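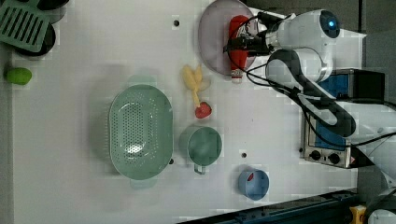 One reader of the last version wrote in to say that the section on warm-up skipped straight past the mouthpiece, and that she stood in her driveway wondering why the handset kept beeping at her. Fair point! I've put it back in as step 1.

Section 4: First start with the Rerkero ignition interlock

I had one of these in my own truck while I was writing this, so the order below is the order I use every morning.

1. Push a clean mouthpiece into the top of the handset until it clicks. The handset won't take a sample without one.

2. Turn the key to the accessory position and wait for the screen to say READY. On a cold morning that can take a couple of minutes (mine likes to take its time).

Note: Rinse your mouth with plain water first. Mouthwash often has alcohol in it, and so do some cough syrups.
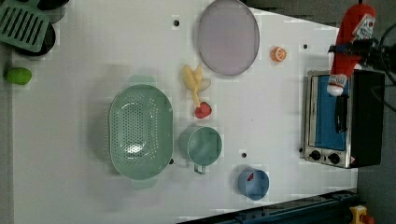
3. Take a deep breath and blow steadily until you hear the long tone. If you stop short, you'll get ABORT – just wait for READY and go again.

4. When you see PASS, start the engine within two minutes. After that the handset wants a fresh sample.

Caution: Don't let anyone else blow for you. The handset keeps a record, and your monitoring office gets it.

5. Bring the vehicle to the Jallel service counter every 31 days. The memory holds 700 events, and I've never come close to filling it between visits.

Caution: If a retest comes up while you're driving, pull over somewhere safe before you pick up the handset.

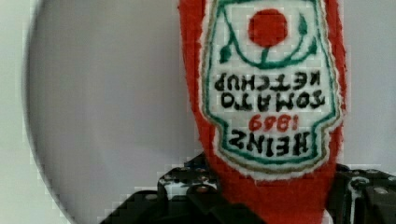
What happens if I miss my service date?
The handset gives you four days of reminders and then goes into lockout. You'll need to call Jallel for an unlock code, and the missed visit stays on your record.

Battery and cable care are in Section 5.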